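Kundeck 16 Desk Top Panel
Halard Office Furniture, Vundville
Item no. 867

The Kundeck 16 is a replacement top for two-leg office desks. It is sold as a panel only. Legs, cable tray and modesty board are ordered separately. All finishes share the same hole pattern and fit frames from the Ra series without drilling.
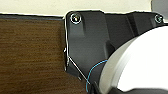 Finish is chosen at the time of order and cannot be changed once the panel is cut. Grain direction always follows the long side. Dark brown shows fine horizontal streaks in chocolate and reddish brown, and a thin dark gray strip along the back edge, as on the panel set against the cream wall, is a common choice with it. Edge strips are glued at the factory – do not trim them on site.

Mounting: lay the top face down on a blanket, center the frame and start all screws by hand before tightening. Use the screws supplied. Longer ones will come through the face. 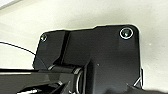
Desks and Storage Department

Black screws are standard. Orders for pale tops may specify bright washers at no charge. Retighten after 2 weeks of use, then once a year.

Wipe with a damp cloth and mild soap. No wax, no solvent cleaners. Hot cups leave marks on every finish.

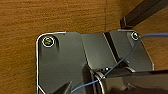
Wide desks are supplied as 2 panels joined on site with dowels and a steel plate underneath. Panels for one desk are taken from the same batch – state this when reordering a single half. On orange-brown tops with a streaky grain the vertical seam stays faint, and the bands of amber and caramel run left to right.

Questions on fit and finish: Remo Ferraro, order desk.
Page updated Monday, April 6, 2020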